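Brurside Cinema
Building Safety Checklist, Single Screen and Public Areas
October 2021

Checked by: Kyu-ri Won
Comments reviewed by: Hwa-young Kang
Last full check: July

Marks used: OK, FIX (minor, can open), STOP (do not open the area until done), N/A. Every line needs a mark. If you write FIX or STOP you also need a comment with the row, door or fitting named. "Same as last time" does not count as a comment.

1. Auditorium, before the house lights go down

1.1 Aisles clear from back row to screen. OK

1.2 Aisle step lights working. FIX
Comment: Two out on the left aisle, rows F and J. Spare lamps are in the booth drawer but they are the old fitting. Ordered the right ones. Row J is the worse of the two, as the step there is deeper than the others.

1.3 Seats, 142 total, all fixed to floor with no loose bolts. FIX
Comment: C11 rocks. Taped off. H4 arm is split on the inside edge and catches on sleeves. Sanded down and usable, but it should be replaced when the next set of arms comes in.

1.4 Wheelchair spaces clear and companion seats in place. OK
Comment: Somebody had been storing the lectern from the director talks in the right-hand space. Moved to the back hall. Please don't put it back there.

1.5 Carpet flat, no lifted edges. OK
Comment: The seam by the left exit was glued in July and is holding.

1.6 Screen masking and curtain track. OK
Comment: Ran the curtain open and closed three times. It slows near the middle but does not stick.

1.7 Ceiling tiles and hanging speakers. OK
Comment: Checked safety cables on all the surround speakers from the ladder. One cable on the right wall had slack in it and was shortened. 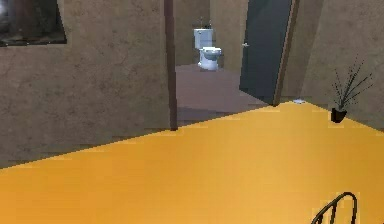

2. Exits and escape routes

2.1 Exit signs lit. OK

2.2 Exit signs stay lit on battery. FIX
Comment: Sign over the alley door dropped out before the end of the test. Choo is coming to change the battery pack. Retest and write the result here, not on a sticky note.
Reviewer: Sign was bright for most of the test, and the emergency light next to it stayed on throughout. Agree with FIX. If the pack has not been changed by the next checklist, this becomes STOP. HK

2.3 Push bars open with one hand. OK
Comment: Alley door bar was stiff. Oiled, tried again, fine.

2.4 Doors open fully with nothing behind them. OK
Comment: The restaurant's trash bins were close to the alley door but not in its path. Spoke to the kitchen staff. They will keep them on their side of the painted line.

2.5 Escape plan posted in lobby, booth and staff room. FIX
Comment: Staff room copy still shows the old coat check. New one printed, needs a frame.

2.6 Posted occupancy limit readable. OK

3. Projection booth

3.1 Booth door closes on its own and latches. OK

3.2 Exhaust fan running, air felt at the outside vent. OK
Comment: Filter cleaned.

3.3 Projector lamp hours under 2000. OK
Comment: Lamp is at 870. Log sheet on the Tollik rack had not been filled in for several shows, so I took the number off the projector menu. Please write it down after each show.

3.4 Lamp handling gear (face shield, gloves, jacket) present. FIX
Comment: Shield is scratched badly enough to be hard to see through. Replace before the next lamp change. Until then, no lamp change by anyone.
Reviewer: I would rather this one was STOP for lamp work and OK for running shows. The form doesn't allow for that, so leave FIX and go by the comment. HK

3.5 Power strips. FIX
Comment: Found one strip plugged into another behind the sound rack. Removed the second. The laptop used for slides now has to run from the wall outlet by the window, and the cord will reach if the desk stays where it is.

3.6 Old 35mm projector isolated and tagged. OK
Comment: Tag is faded but can be read. The machine is for display and must stay unplugged during booth tours.

3.7 Film storage cabinet. OK
Comment: Trailers and shorts only, all safety stock. No vinegar smell from any can. Cabinet lock is loose and should be looked at sometime.

3.8 Fire extinguisher, right type for electrical, gauge in the green, tag in date. OK

4. Lobby and concessions

4.1 Floor dry and mats flat at the street door. FIX
Comment: Inner mat curls at the corner nearest the box office. Turned it around for now. Needs a heavier mat before the wet weather.

4.2 Popcorn machine cord, plug and kettle. OK
Comment: Kettle was cool when checked. Cord has no nicks. Build-up of oil under the kettle arm cleaned off during the visit.

4.3 Hot drinks counter. FIX
Comment: The Livis urn sits too near the front edge. A child could reach the tap. Move it to the back shelf, with the lid handle facing the wall.
Reviewer: Moved. Please leave it there, even for the Saturday-style double features when the line gets long. HK

4.4 Poster cases locked and glass not cracked. OK
Comment: The teen comedy season posters are in the two cases by the stairs. Left-hand case has a sharp corner at the bottom hinge, now covered.

4.5 Standees and cardboard displays. FIX
Comment: The big locker display for the high school season stood in front of the extinguisher. Moved to the other side of the ticket window. Displays have to stay clear of extinguishers, call points and doors, and weighted at the base.

4.6 Line barriers. OK
Comment: Leave the last post out on busy nights so people can leave by the side.
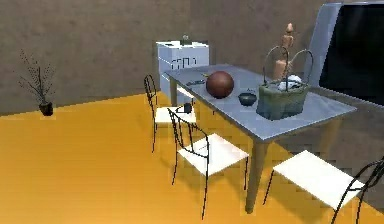
5. Restrooms and stairs

5.1 Lights and switches. OK

5.2 Handrails firm, both sides. OK
Comment: Pulled hard at each bracket. No movement.

5.3 Stair edges marked. FIX
Comment: Yellow strip is worn through on the second and third steps from the bottom. Tape is fine for now, paint later.

5.4 Accessible restroom alarm cord. OK
Comment: Cord was tied up out of reach again. Untied and tested. It must hang to the floor. Cleaners have been told.

5.5 Water temperature at sinks. OK

6. First aid and records

6.1 First aid kit sealed and in date. FIX
Comment: Burn gel out of date. Everything else good. Add another small pack of bandages, as we are down to the last few.

6.2 Accident book in box office drawer. OK
Comment: One entry since July, a patron who turned an ankle on the row J step. See 1.2.

6.3 Fire drill held and written up. FIX
Comment: Drill was held with a full staff, but the time to clear the house was not recorded. Repeat it.

6.4 Ticket count kept for each show. OK
Comment: The special screening with the panel sold 100 seats and the clicker at the door matched.

6.5 Content and strobe notices posted where needed. OK
Comment: One title in the season has a flashing light sequence in the prom scene. Notice is at the box office and also needs to go on the web listing.

Items open at end of check

Step lights, rows F and J: lamps on order
C11: bolt and washer needed
Alley exit sign: Choo, battery pack
Face shield: order new, no lamp work meanwhile
Street door mat: get price for heavier one
Stair edge strips: tape now
Burn gel and bandages: buy
Fire drill: repeat with a timer
Escape plan, staff room: frame and hang

Overall mark: open with fixes. No STOP items.

Signed: Kyu-ri Won
Reviewed: Hwa-young Kang

Keep this copy in the red binder in the box office. The blank form is behind the last tab.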